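Semthorpe garment cell

The Semthorpe garment cell is a type of automation workstation used for handling loose clothing on a flat table. It was developed at the Sollivmont works and takes its name from the first hall in which it was installed. Each cell consists of a table, a wrist-mounted camera, a gripper tool and a control cabinet. This article covers its setup and upkeep.

Setup

A cell is leveled first, and the camera is then fixed to the tool and checked against a printed target. The Tu controller stores the camera position together with the tool length. A setup record carries the cell number and the date, and the operator keeps it until the next full check. The standard table height is set with 4 threaded feet. 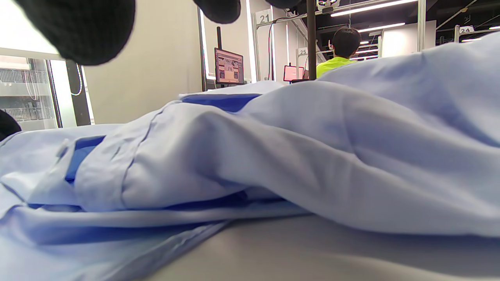

Test garments are chosen for thin cloth that does not hold a fixed shape. They are dropped onto the table without being smoothed, so that each trial starts from a different heap. A light blue garment, most likely a button-front shirt, is typical: lying crumpled on a pale gray tabletop, it forms a high mound at one side and flatter layers at the other, with darker blue showing where the inside is exposed. Seams and hems give the camera its most useful edges. Small numbered signs on the overhead metal framing, such as 21, 24 and 25, are used in the hall to refer to positions in fault reports.

Upkeep

The camera window is wiped after every 40 trials and the tool mount is tightened at the end of each shift. Fault code 1347 on the Tu controller means that the stored camera position no longer agrees with the measured one. The usual remedy is to reseat the camera and repeat the target check.

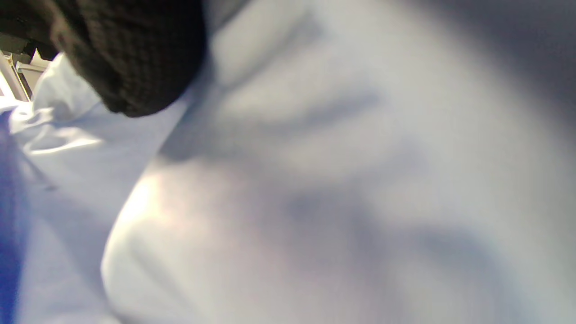 Focus is tested separately at long and short range. The short-range test is the harder of the two, as pale cloth near the lens offers little detail. Folds may blur into soft gray-blue bands, and direct light can leave a nearly white patch on the fabric. Dark knitted material gives stronger texture even when it is out of focus. If short-range results drift, the lamp angle is adjusted before the lens.

Later versions

The Clurnuvach version uses the same table and controller but has a quick-release camera mount. Records from the two versions are not interchangeable.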